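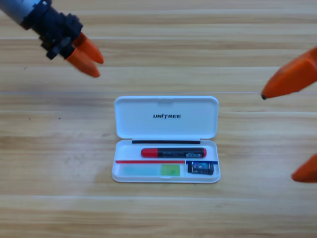

4. Filing a complaint record in Vostadix

This section is for intake staff in the Grarnbridge police oversight office. You need a Level 2 account. If you can't see the Records tab after signing in, contact Grigore Iordache at the Duvmont support desk, extension 231.

4.1 Open a new record

1. Sign in and select Records, then New Complaint.

2. Choose the source: in person, phone, mail, or referral. For a referral from the district attorney, enter the DA's reference in the Outside Number field.

3. Enter the date of the incident. If the complainant gives only a month, such as April, select Month Only and leave the day blank.

4. Type the complainant's statement in the Narrative box, in the person's own words. The box holds 800 characters. Attach longer statements as a file and type "See attached."

5. Select Save Draft. Vostadix assigns a record number.

Note: A draft stays open for 52 hours. After that it locks, and a supervisor has to release it.

4.2 Add officers and witnesses

1. Open the draft and select People.

2. Search for the officer by badge number. If the badge number is unknown, select Officer Not Identified and fill in whatever the complainant remembers.

3. Add each witness on a separate line. Check Confidential for any witness who has asked not to be named.

Caution: The Confidential box must be checked before you save. Names saved without it appear in the activity log and can't be removed from there.

4.3 Reopen a closed case

1. Find the case under Closed and select Request Reopening.

2. Pick a reason from the list. For new video or a new witness, attach the item or the signed statement.

3. Select Send. The request goes to the Chiriac Street office for review, and the case shows as Pending.

Note: Don't start a new complaint for an incident that already has a closed case. Duplicate records have to be merged by hand.

To print a receipt for the complainant, see section 5.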